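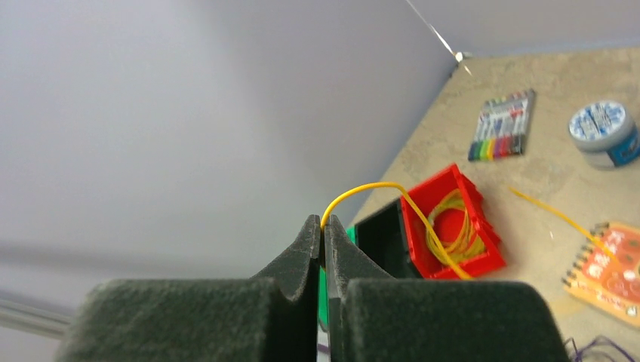 ## General

### What is the Horow project?

Horow is the wire-handling project of the Clotumside robotics club. The task is to get a robot arm to pick up, route and put away thin flexible material: hookup wire, cord, ribbon cable. Rigid parts are covered by the beginner group and are not part of Horow.

### Who can join?

Any student enrolled at Clotumside. You need to have finished the beginner group or show that you can write and run a short Python script without help. Prior work with arms is useful but not required.

### How much time does it take?

One shared session a week, 90 minutes, plus whatever you spend on your own notes and code. In the month before the competition most teams add a second session. Bookings for extra arm time go through Valentyna Dovhaniuk.

### Is there a fee?

No. Teams pay for their own consumables beyond the starter kit.

## The wire task

### What exactly does the arm have to do?

The task has three stages.

1. Grasp the wire between the fingertips, at any point outside the box.
2. Lift it into a free arch without pulling the coil out of the box.
3. Lay the wire back inside the walls and release.

A run ends when the gripper opens after stage 3 or when time runs out. The limit is 200 seconds.

### Does the color of the wire matter?

For practice, no. Yellow is easy to pick out against the beige tabletop and is what most teams begin with. At the competition the color is drawn on the morning of the event, so a detector tuned only to yellow is a risk. A red box also holds up badly under simple color thresholds when the wire is orange or pink.

### Can the box be moved or tilted?

Yes. The box may start flat or tilted, and the judges choose which. Fixed coordinates will not carry you through. Teams that read the box pose from the wrist camera before each grasp do better than teams that teach it by hand.

### Do we have to clear the table first?

No. Clutter is part of the task. Markers, notebooks and other wire can be left lying around the work area, and the scoring sheet has a line for disturbed items. Practice with clutter from the first week -- a detector trained on a bare table usually has to be retrained.

### Why does the gripper keep dropping the wire?

Check these in order:

- **Finger alignment.** The two tips should meet evenly. A small offset lets a thin wire roll out.
- **Grasp point.** The wire should sit between the tips. Wire that slides back toward the pads is hard to release cleanly.
- **Close command.** Many scripts stop closing at a set width. Use a width below the wire diameter and let the force limit stop the motion.
- **Lift speed.** A fast lift makes the coil snag on itself. Halve the speed before changing anything else.

### May we change the fingers or pads?

Pads, yes. Fingers, only with a drawing approved by Rostyslav Moroz. Replacement pads must be glued flat and must not extend past the fingertip. Tape on the tips is not allowed.

## Data and code

### How many demonstrations do we need?

The reference policy was trained on 126 demonstrations and completes stages 1 and 2 reliably. Stage 3 is weaker. More recordings of the release will help you more than additional grasps.

### What should we record?

Wrist camera video, joint positions and gripper width, all with the same clock. Keep failed runs and label them. Store everything in your team folder on Bilyk, the club server. Local copies on the lab machine are deleted at the end of each term.

### Can we use the Bruvia library?

Yes. Bruvia is our in-house set of motion and logging scripts, and most of the examples assume it. Other libraries are allowed if they respect the force limit. Do not edit Bruvia in place -- make a branch and ask Miroslava Baláž for a review.

## Competition

### When is it?

In March. Team lists close in January. Late changes are accepted only to replace a member who has left.

### How is a run scored?

Each stage is worth a fixed number of points, listed on the scoring sheet. Points are lost for disturbed items, for wire left outside the box, and for touching the arm during a run. Each team gets 3 runs and the best one counts.

### What happens if the arm faults mid-run?

If the fault comes from the hardware, the run is repeated. If it comes from your code, including a tripped force limit, the run stands as scored to that point. Liudmyla Kovalchuk makes the decision on the day.

### Where do I send other questions?

Post them in the Horow channel with your team name and, for faults, the log file. Marichka Fedoruk answers there on weekday afternoons.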